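Small shelves, heavy cans: a talk with the stock planner at Domwood

Domwood makes unfinished pine shelving for break rooms, guest rooms and small kitchens. Its planner, who has worked out layouts for the firm's two-level units for most of the past decade, spoke to us at the Indside showroom in January. The subject was drinks and snacks, and why they end up where they do.

"People start with the tall items," the planner said. "They should start with the weight. A full can is dense for its size. Put cans near an upright and the board barely moves."

The firm keeps a log of customer layouts. It now has 1468 entries, of which 539 concern units with two open levels and a base board. According to the planner, the commonest complaint in that group is that crisps slide down flat and hide whatever is next to them. The usual advice is to stand the bag at one end, where it can lean on the side of the shelf.

"A bag is mostly air. It needs something to rest on, and the upright is there already." 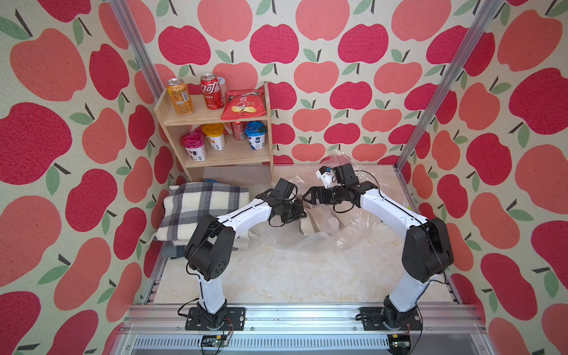

Yogurt cups are treated separately. The planner prefers them on the lower level, in a single row, lids up. A domed lid rules out stacking, so the gap above the row is lost whatever the owner does. "You accept the gap. If you want to use it, fit a shallower level. We sell a board 5 mm thinner, but that does not gain you much."

Chilled goods should only be set out shortly before they are eaten. The planner was firm on this and gave no figure for time, referring readers to the label on the cup.

On bare pine, the view was that it marks easily and can be sanded. Domwood supplies a sheet of 200 grit with each unit. Oil is optional. The Lanz range comes ready oiled, and the Etitz range does not.

We asked about the base board, which many owners leave clear. "Leave it clear, or put one low thing on it. Blankets go in front on the floor, folded, with the fringe to one side. On a glossy floor, check that the shelf does not creep when you pull a can out. Felt pads make that worse. Use rubber."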